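Cuvitz site, packing and sorting hall
Robot bench: workplace inspection checklist, with comments
Inspection date: March 4, 2018
Previous inspection: January
Marking: OK / Action / Not checked. Comments are the inspector's unless stated.

Scope: the sorting bench and the jobs on either side of it. The conveyor, the Carnegie baler and the goods lift have their own sheets.

The bench at work, blue bins at the back and cardboard on the table top:

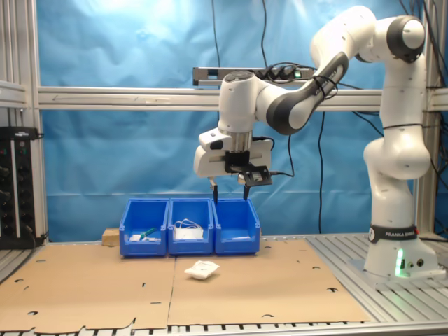
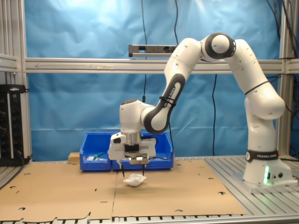 Section A. Before anyone goes near the bench

A1. Stop button within reach of the loading position. OK.
Pressed twice during the visit, once by me and once by the operator on shift. The arm stopped both times. Restart needed the key, as it should.

A2. Floor line repainted and visible. Action.
Worn through on the side people use to get to the canteen. It was on the January list as well. Staff step over the corner of the marked area because the proper way round adds a walk past the baler. Repainting will not cure that on its own. Estska should look at moving the pallet rack so that the short way is also the allowed way.

A3. Operators know what the status lights mean. Action.
I asked each person on the early shift. Most could say what green means at this site. Fewer were sure about the other colours, and two people gave opposite answers for the same one. Put the card from the manual on the wall at eye height, and go over it at the next briefing.

A4. Lone working. OK.
No one runs the bench alone. The rota shows a second person within calling distance for every shift since January.

Section B. Bench and surroundings

B1. Cardboard covering changed when worn. Action.
There is no agreed point at which it gets changed. It is done when someone thinks of it. Ragged edges can catch a sleeve when a person leans in to clear a dropped item. Suggest a fixed change at the start of each week, with initials on the sheet.

B2. Bins in position and not overfilled. OK.
Operators empty them before they are full, which is what the instruction asks. One operator pointed out that the bins have to be lifted out over the cardboard, and that a full one is awkward for anyone short. Agreed. A low step is not the answer, as it becomes a trip hazard. Ask Cillel whether the whole bench can be lowered.

B3. Cables secured and out of the walkway. OK.
Nothing across the floor. Anyone adding a cable must tell the shift lead first.

B4. Lighting. OK, with comment.
The bench is brightly lit and the manual packing table next to it is now dim by comparison. Two people said they get headaches by the end of a shift. Light reading at the packing table to be taken on a late shift and added to this sheet.

B5. Noise. OK.
The arm is quieter than the old sorting drum. Several people said they had stopped wearing ear protection as a result. It is still required within the yellow zone because of the baler. Remind all shifts.

Section C. Handling of soft and loose items

C1. Clear rule for items the gripper drops or leaves. Action.
The written rule is: stop, wait for the arm to settle, clear, step back, restart. On the shift I watched, the rule was followed whenever the shift lead was near. At other times one person reached in from the side with a litter picker while the arm was still live. No harm came of it, but it was plainly a habit. The reason given was the restart, which takes long enough to put them behind. This is a problem with the target as much as with the person. See D2.

C2. Sharp or wet items removed before loading. OK.
Done by hand at the tipping table. Gloves were worn and in good condition.

C3. Gripper fingers checked at shift start. Not checked.
I arrived after the start of shift. The log is initialled for every day but one.

Section D. Changes to people's work

This section was added at the request of the staff side. It should stay on the form.

D1. Jobs re-assessed after the bench was brought in. Action.
Only the bench operator's job has been re-assessed. The tipping table has changed more. There used to be four people sorting and moving about between places. Now two people tip and pre-sort for the whole shift, standing in one spot and turning the same way each time. Both said their shoulders are worse than last year. Rotate at the break as a minimum, starting now. Full assessment to follow.

D2. Targets reviewed. Action.
The bench handled 3,612 items in the last full week and was stopped 965 times for clearing. The target was set before anyone knew how often it would need stopping. Time spent on a safe stop must not count against the shift. Management agreed to this in the meeting – I would like to see it in writing.

D3. Training. Action.
Estska's half-day course covers starting, stopping and clearing. Of the operators on the rota, 8 have done it. The agency staff who cover holidays have had a walk-round only. They should not run the bench until they have done the course.

D4. People moved to other work. Comment only.
Two former sorters are now in the returns office. Both said they had been asked and had agreed. One misses the hall and would like a day a week back on the floor. I have passed that on.

D5. Staff can report a problem without going through the supervisor. OK.
There is a book by the clock and it is being used. Some entries from January have no reply next to them. Please answer them, even if the answer is no.

Section E. Actions carried forward

A2 floor line and pallet rack – Estska, before next visit
A3 light card – shift leads, this week
B1 cardboard change sheet – shift leads
B4 light reading at packing table – site safety
C1 and D2 clearing rule and target – management, in writing
D1 rotation at tipping table – at once
D3 agency training – before any further cover shifts

Copy to the notice board in the canteen, and one copy to stay in the folder at the bench.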